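Unit 4: Contact Resistance and Thermal Interfaces
Course handout, revised 2021-02-05

4.1 Contact resistance

Two metal surfaces pressed together touch only at their high spots. Current is forced through these small areas, and the added resistance depends on hardness, surface films and applied force. Gold is used on low-force contacts because it does not form an oxide film. Tin is cheaper but needs more force to break through its oxide.

In a land grid array the pins are in the socket and the flat pads are on the package. Total clamping force is the force per contact times the number of contacts. For a array of 1,000 contacts, a small error in the per-contact value becomes a large error in the load on the frame.
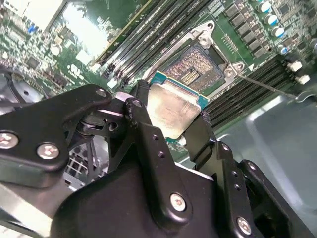

Figure 4.1. Processor held at an angle over an LGA socket with gold contact pins.

4.2 Thermal interfaces

The same reasoning applies to heat. Air trapped between two surfaces conducts poorly, so a paste or pad is used to fill the gap. For a layer of thickness t, conductivity k and area A:

R = t / (kA)

Halving t halves R. Raising k has little effect once the layer is thin, where boundary resistance takes over. 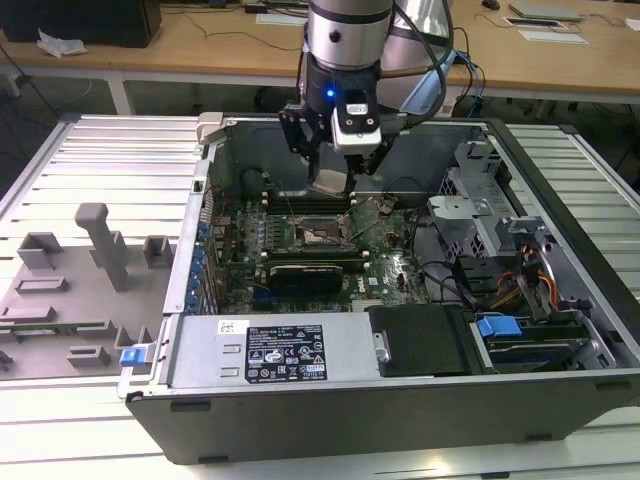
Resistances in series add: junction to case, case to sink, sink to air. In steady state the junction temperature is the air temperature plus power times the sum. The sink-to-air term is usually the largest and depends on airflow.

Problems

1. A part dissipates 120 W. Find the temperature drop across an interface of 0.1 K/W.
2. Repeat for 124 W and compare.
3. Read the Hoda data sheet and state which term in the series sum it leaves out.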